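What I'd Spend Before I'd Buy the Second Arm

I have now read the proposal three times, and I still can't find the line for tape.
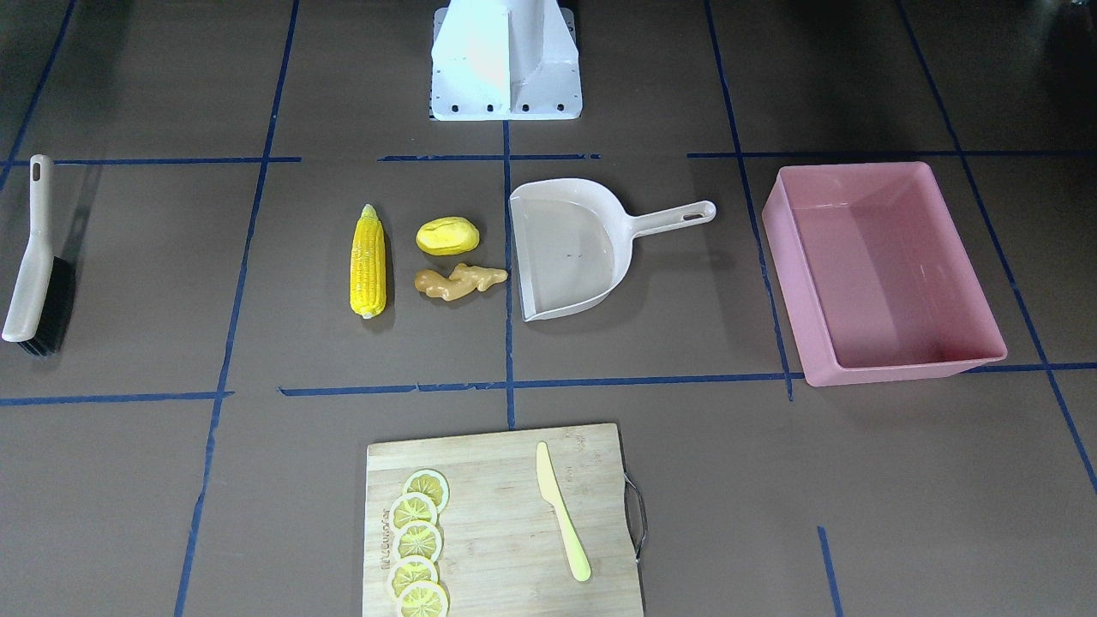
I bring up tape as the person who signs off on the small purchases, and the small purchases are where this project has been bleeding since January. The proposal is for a new two-armed unit from Bamer, to go next to the one we have. It runs to 4 pages. Three of them are about the robot. The last one has a table called "Ancillary," and the whole table adds up to $166.

One hundred sixty-six dollars. I would like to meet the bench that runs on that.

Let me say what the work is, for anyone who got here from the older posts about conveyor quotes. We do kitchen and cleanup tasks. Pick this up, put it in the bin, move the knife, sweep the specks into the dustpan. The tabletop is marked off in a grid with blue tape so that whoever resets it puts things back in the right cell. The food is plastic. The corn is plastic, the potato is plastic, the ginger root is plastic and looks more like ginger than the stuff at my grocery store. None of this is expensive. A pink bin is a few bucks. A dustpan is a few bucks. A brush is a few bucks. What gets you is that you need them all again, in the same size, on the day one goes missing, and the store has switched to a different bin.

That happened to us in the spring. The replacement was a hair taller and we lost most of a week arguing over whether the earlier runs could be compared with the later ones. I don't know what a week of four people costs you. I know what it costs us, and it's a lot more than $166.

So when a vendor tells me the arm is the big-ticket item and the rest is "consumables," I get suspicious. The arm is the big-ticket item on the invoice. Over a year it's the person standing next to it.

Ferdinand Gasser, who wrote the proposal, disagrees with me and has been decent about it. His argument goes like this: one station means one queue, and everybody is waiting on the same table. Add a second and you double the hours. He has a chart. My trouble with the chart is that it assumes the first station is busy the whole time, and I went through the booking sheet, and it isn't. It's booked the whole time. Those are different things. People reserve the full afternoon, spend the first part of it hunting for the props and fixing the grid, and go home at 4.

You know what would help with that? A shelf. A shelf with labeled tubs, one per task, with spares inside. I priced one out through Kudberg, along with duplicates of every prop we use, a box of tape in the right blue, a second cutting board, and a rolling cart. It came to $966 before shipping. Ferdinand says that's a lot of money for plastic vegetables. Sure. Compare it to the other number on the table and tell me again.

I also have some questions for Bamer that the sales rep keeps promising to get back to me on:

What does the service plan cover once the first year is up? The quote says "standard." Standard what?

Who pays freight if a unit goes back? When we had the Staniforth loaner, we did, both directions, and found out afterward.

Does the base need its own table? The drawing shows a footprint for the pedestal and nothing about reach. If it needs a new table then I want the table in the quote, with the floor space figured in, and the outlet, and whoever is going to move the printer.

Are the training days included, or is that the "onboarding" line? I asked this one twice.

I'm not against the second unit. I want that on the record before I get another email with the subject line "Re: Re: your concerns." If we buy the shelf, run the first station properly for a quarter, and the booking sheet still looks the way it does now, then fine — I'll walk the purchase order upstairs myself. What I won't do is sign for a machine to fix a problem that lives in a cardboard box under the sink.

The folks over at Plostska apparently bought two at once and are happy. Good for them. I asked what they spent on everything besides the robots in the first year and was told they "didn't break it out." I'll bet they didn't.

Ferdinand and I meet again next month. He's bringing a revised table. I've asked for tape to have its own row.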